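Planner takes the long way round (two arms, cable problem)
Edby user forum > Motion planning

nektarios_k
Thursday, November 29, 2018
Two arms side by side at one table, picking small blocks and stacking them. With the left arm parked, I ask for a move of maybe a hand's width and the planner gives me a tour of the shoulder joint. 235 waypoints. I have seen shorter novels. Same start, same goal, run it again and I get something perfectly sensible. Collision model is the table, both arms and a fat cylinder for each wrist cable.

jakton_refugee
Your cylinder is the problem. Cables aren't cylinders, they're moods. Post the setup?

nektarios_k
Fine. Right arm has the blue block, the green and the orange-red ones are waiting their turn.

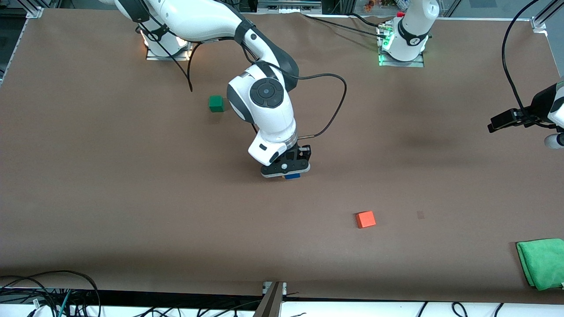 Padding on the cylinders is 15 mm. I tried 3 and the path got shorter, but then I didn't trust it near the wrist. Planning time limit is 70 ms, inherited from whoever wrote the config before me, may their builds always fail.

theano.c
70 ms is your answer. A sampling planner hands back the first thing it stumbles into and you never give it time to shortcut. Raise the limit, turn on smoothing, leave the padding alone.

jakton_refugee
Disagree. Smoothing a bad path gets you a bad path with nice corners. Put a joint-space cost on the shoulder and seed it with the straight-line solution. If that's collision free you don't need to sample at all.

theano.c
And when it isn't collision free, which with two arms is most of the afternoon?

jakton_refugee
Then you sample. I didn't say uninstall it.

nektarios_k
Tried both, to keep the peace. Straight line first, sampler as fallback with a full second and smoothing on. Nearly all the short moves now go straight. The fallback still does the shoulder thing now and then — less of it, with nicer corners.

theano.c
Log the random seed on the ugly ones and send me a couple. I want to see if it's flipping the elbow.

nektarios_k
Seeds are logged as of ten minutes ago. Naturally it has behaved ever since.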